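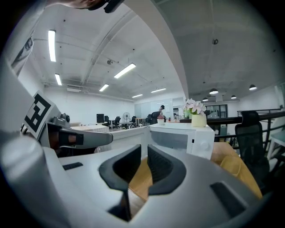

On the keeping and discarding of household papers

Readers of this blog will be aware that the household moved from Tetside to Wedinum last year, and that a number of matters were postponed at the time so that the move itself could be completed. The principal matter postponed was the paperwork. It travelled in the same boxes in which it had been stored, was placed in the cupboard under the stairs and remained there until January, when a request from the buildings insurer for a certificate relating to the boiler made it necessary to open them.

The certificate was not found on the first evening. It was found on the fourth, inside the instruction booklet for a toaster which the household no longer owns. It was decided then that the whole of the contents should be reviewed and put into order, and this post sets out how that was done, in case the method is of use to others in a similar position.

The state of the papers

The papers had been kept under a system introduced many years ago, in which each year was given a large envelope and anything arriving in that year was put into it. The system had the merit of being quick. Its weakness is that very few questions in domestic life begin with the year. One does not usually wish to know what arrived in a particular spring; one wishes to know when the roof was last repaired, and by whom, and whether the work was guaranteed.

The envelopes had also been opened from time to time and not always returned to in good faith. Several contained papers from other years. One contained only takeaway menus and a parking permit for a street in Tetside that has since been made pedestrian.

Before anything was discarded, every sheet was counted. I accept that this was not strictly required. The figure was 1188, leaving out the menus, and it proved useful later on when there was a temptation to believe that no progress was being made.

The first sort

The first sort was carried out on the dining table over several evenings, with meals taken in the kitchen for the duration. Papers were divided only by the broad subject to which they belonged: the house, the car, health, work and pensions, banking, and everything else. No paper was read beyond its heading. This rule was broken frequently in the case of letters, and I would advise anyone attempting the same exercise to set personal letters aside in a separate place at the beginning and to leave them there until the rest is complete. An entire evening was lost to postcards.

Staples and paper clips were removed at this stage. Old paper clips leave a rust mark which goes through to the second and third sheet, and a few of the older bank letters had become difficult to read at the corner for this reason. Plastic wallets were also removed. Some of them had begun to stick to the print, and a garage receipt came away with most of its wording left behind on the plastic.

It was at this stage too that the problem of till receipts became clear. Receipts printed on shiny paper fade, in some cases completely. The household had carefully kept the proof of purchase for a washing machine, folded inside its guarantee, and the proof of purchase was a blank white strip. Any receipt of this kind which supports a guarantee is now copied on the day it is received and the copy is kept with the original.

Deciding what to keep

The second sort was slower, as it required decisions. After some trial and error the following questions were adopted, and were asked of each paper in turn.

Would it be difficult or costly to replace?

Does it prove something which another party may one day dispute?

Is there a rule, in law or in the terms of a contract, which says how long it must be kept, and has that time passed?

Would anyone in the household be sorry to see it gone?

A paper which met none of these was discarded. I would stress that periods for keeping tax and business records vary with a person's circumstances, and that readers should look up the current rules which apply to them before disposing of anything. Our own affairs are simple and what suited us may not suit others.

The largest single group of discarded papers was utility bills from the previous address. A closing bill was retained for each supplier and the remainder were let go. The second largest was made up of the booklets of terms and conditions sent out with insurance renewals, every one of which had been superseded by the next. There were also a great many instruction manuals. Manuals were kept for appliances still in use in the house, and the makers' websites were checked for the others before they were put out, though I am not certain why, given that the appliances had gone.

Papers concerning the purchase of the house, certificates of birth and marriage, qualifications, pension statements and the records of building work were all retained without discussion. School reports were discussed at some length. They have been kept.

At the end of the second sort, 136 sheets remained which were considered to be of lasting importance. A further quantity was kept for the time being, with a pencil note on the first page of each bundle giving the month in which it may be looked at again. Pencil was preferred to adhesive notes, which fall off.

Storage

Consideration was given to a filing cabinet. A second-hand one was viewed, and was found to be wider than the door of the room for which it was intended. The household has instead purchased 2 Fourie box files, in the deep size, together with a set of plain card folders. The box files close with a spring and a catch, are a sober dark green, and fit on the lower shelf in the back bedroom. I have no connection with the maker. The catch on one of them is stiff.

There are 19 folders. Each has been given the plainest name that could be found for it, so that it may be understood by somebody who did not take part in the work. "Roof" is a better name than "External maintenance". The folder previously known as "Miscellaneous" has been abolished, and its contents were found to belong, almost without exception, to the car.

A single typed page has been placed at the front of the first box. It lists the folders, states where the will is held, and gives the names of the companies with which the household has its insurance and pensions. It contains no passwords. A copy has been given to a relative in Tetside, who was asked to keep it somewhere safe and has put it in a box of her own.

The most important papers were also scanned. I had supposed that this would remove the need to keep the originals, and for some kinds of paper it may, but there are several for which only the original will be accepted, and it seemed prudent to keep both. The scans have been named in the same way as the folders. They are held on the computer and on a small drive stored away from it.

Disposal

Papers bearing an address or an account number were shredded. The household shredder, which is of modest size, must be rested for half an hour after a few minutes of work and was plainly unequal to the task. The bulk was therefore taken in sacks to Sitier, on the road out of Wedinum towards the reservoir, where shredding is charged by the sack. The counter closes at four in the afternoon. This is not stated on the door and I made the journey twice.

What was shredded at home was offered to the compost heap in thin layers, between grass cuttings. Windowed envelopes and anything glossy were held back. The heap has been slow this winter in any case and I shall report on it separately.

Points outstanding

The photographs have not been dealt with. They occupy a suitcase and will need a different approach, as most have nothing written on the back and the people best able to identify those shown are no longer easy to consult. Work on these is expected to begin once the evenings are lighter.

The letters which were set aside have been tied in bundles by sender and returned to the cupboard under the stairs. It has not been decided whether they should be treated as records at all.

A tray has been placed in the hall for incoming post, to be emptied into the folders on the first of each month. It was not emptied at the start of this month. The boiler certificate was sent to the insurer by recorded post, and a letter has since arrived asking for the one from the year before.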